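Trade Deadlines in Season-Long Fantasy Football Should Come Earlier

Paula Grecu
6 September 2022

The Hornbridge Fantasy Football Association enters the new season with 127 member leagues and a trade deadline that has not been reviewed since the association adopted its common rulebook. Under that rule, managers may exchange players until the final week before the playoffs. The association should move the deadline forward by three weeks, and it should do so before the first disputed trade of the year makes the question personal.

The present rule was written for smaller leagues whose managers knew one another well. A late trade in such a group was usually settled by conversation. Membership has changed. Many leagues are now filled through the Woltine sign-up page, entry fees are higher, and a manager who is out of contention in December may have no tie to the other rosters beyond the schedule. Such a manager has little reason to bargain hard. When a starting running back is exchanged for two reserve receivers in the last permitted week, the deal may be entirely innocent, and it will still alter the playoffs for people who had no part in it.

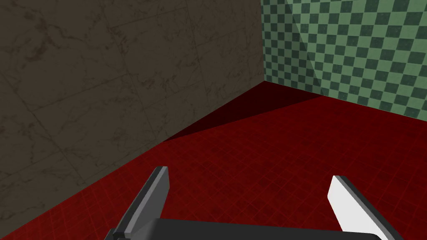
Marble-patterned and checkered walls above a red tiled floor. Computer rendering.

Last season the association's review panel received 5 formal complaints about trades. All of them concerned deals made in the final two weeks of the trading period. Washington Pimentel, who chaired the panel, wrote in his annual letter that the evidence in each case was "a matter of reading minds." The panel upheld every trade, correctly in my view. A reviewer should not overturn an agreement merely on the ground that one side appears to have bargained badly. The fault lay with the calendar, which allowed the deals to be made when one party no longer had anything to play for.

The strongest objection comes from Mareike Ehlers of the Vrabec league, who argues that injuries are most damaging late in the year and that managers need every available means of replacing lost starters. Her concern deserves a serious answer. Waiver claims would remain open through the playoffs, as they do now, and the bench could be enlarged by one place to soften the effect of an earlier deadline. Managers in deep leagues would find the waiver list thin – that is a real cost – but the cost would fall on all rosters under the same rule.

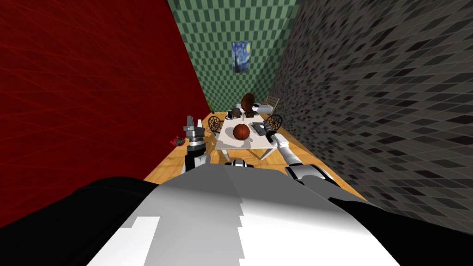 Any new deadline must also be published in a form that members can find without assistance. The current rulebook places trading dates in an appendix, waiver dates in a separate schedule, and the review procedure in a notice that is sent only to league commissioners. A manager looking for one date should have as direct a line to it as the two arms have to the small white table at the far end of the wooden floor. A single page listing the deadline, the review period and the name of the person who rules on disputes would be sufficient.

Janaína Coutinho has proposed a trial in the Trindimlow division, with the remaining leagues to follow a year later. I would support that arrangement if the full membership were guaranteed a vote at its close. The division already uses a shorter review period, and its commissioners have agreed to keep a common record of trades proposed, accepted and contested. The proposal should be placed before the members this month, while every roster still has a season ahead of it.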